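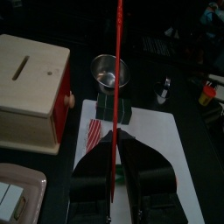
Table setup, session 4: slotted wooden box, steel cup, green square pad, red rod.

Session 4 notes – Arranging a small set of objects

Okay, so last time we got through weight and balance, and I promised you we'd finally get our hands on a tabletop. These notes cover what I said in the studio plus a couple of things I ran out of time for (sorry, Sunday group, you lost the last part entirely).

First, look at the materials before you look at the layout. The cup is polished stainless steel, and steel like that is bossy. It picks up every bit of light and bends it into curved highlights, so your eye goes there whether you planned it or not. The box is pale wood with one red painted side, and it's a much quieter thing. I love that red panel, though! The rod is red too, a brighter and slightly glossy red, and the two of them talk to each other across the cup. Cover the panel with your hand sometime and tell me the layout doesn't feel different.

Second, edges. The box has a thick base that sticks out a little past its walls, so you get a step down to the table. A base like that makes a box look planted. Compare it with your own boxes from the Ferkero kit, which have straight sides and tend to float. If yours looks lost, try a piece of card under it, a bit bigger than the footprint.

Third, and this is the part most of you skipped in the homework: flat things count. The green pad and the white paper are doing a lot of work. Dark table, dark green square, white sheet – that's three values before anything with any height shows up. A few of you told me the paper was "just background." Please stop saying that to me, I'm begging you.

Fourth, small parts. Round knob on a flat red side, narrow slanted slot in a smooth top. One sticks out and one cuts in. I keep coming back to this pair in the Rema reading as well (the bit on handles, read it again, it's short).

For next week

Pick four objects from home. One has to be metal and one has to be wood, and please, no more mugs. Put them on a dark surface with at least one flat item underneath or nearby. Make 2 arrangements with the same four objects and write up both, 600 words total, not each. Tell me where your eye lands first and what you moved to change that. Drawings are welcome and can be terrible, mine are.

If you need a rod or stick, the Petance drawer in the studio has plenty. Put them back by color when you're done.

Reading: Paracha packet, up to page 163. The chapter on containers is slow going at the start, so skip ahead to the tea boxes if you get stuck and come back later. Bring questions, and bring the packet too, we'll be marking it up in class.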